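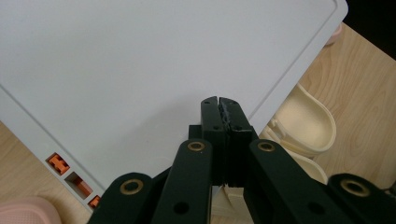 Progress report to Mireille Chidiac, Tredthorpe workshop
Sep 29, 2022

Mireille, you asked for one page and no adjectives. I can manage the page.

The hand gripper has been stripped and rebuilt since my last report. The four brass bushings were the trouble. Two had worn oval by April and the fingertips met whenever they felt like it. Fouad Tarawneh pressed in a new set, and the fingers now close square. He would like it recorded that he asked for the proper press first and was given a vice.

The rubbery pad on the right finger is fraying at the top, where it meets its neighbour. It still holds. Raghda wants to trim it; I want to replace it, and the spare pads from Hokell are on the same boat they were on in my last two reports.

Bench checks are done on the grey tray with the orange inserts. Of 400 pick-and-place cycles planned, 300 are finished. The remaining 100 wait on the pads, as I'd like to wear out the new ones honestly.

Spending is under budget, chiefly through not receiving things.

Still to do: check the linkage screws again after the last cycles, write up the greasing routine so that it exists somewhere other than in Fouad's head, and agree with Nisreen Rizk who signs for spares.

Wilson Condori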